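Zwei Roboterarme aus der Werkstatt in der Gerix-Halle

Wer in diesen Wochen abends an der alten Gerix-Halle vorbeikommt, sieht im hinteren Fenster oft noch bis 22 Uhr Licht brennen. Dort baut die offene Werkstatt Politz seit Juni an ihrem bisher größten Vorhaben, einer kleinen Roboterzelle, die auf den schönen Namen Sillia getauft wurde - und mit wie viel Liebe das geschieht, das muss man einfach einmal erzählen!

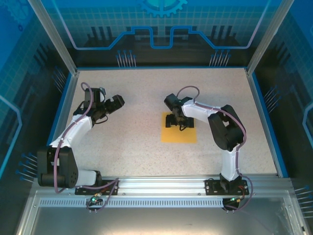

Sillia in der Werkstatt Politz: zwei Arme auf einer gemeinsamen Schiene.

Elf Leute machen inzwischen mit, vom Schüler bis zur Rentnerin, und an Kabeln und Servos wird mit derselben Ausdauer getüftelt wie anderswo am Modellbahnkeller. Zurzeit üben sie mit dem rechten Arm das Greifen über dem gelben Feld, was viel Geduld verlangt (und gelegentlich eine Kanne Kaffee).

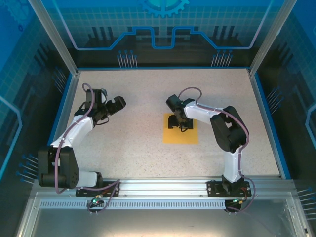

Der rechte Greifer über dem gelben Feld.

Neugierige sind herzlich willkommen, Vorkenntnisse braucht es keine. Der nächste offene Abend beginnt um 18 Uhr, der Beitrag fürs Material liegt bei 8 Euro, und wer mag, bringt gern auch etwas zum Knabbern mit.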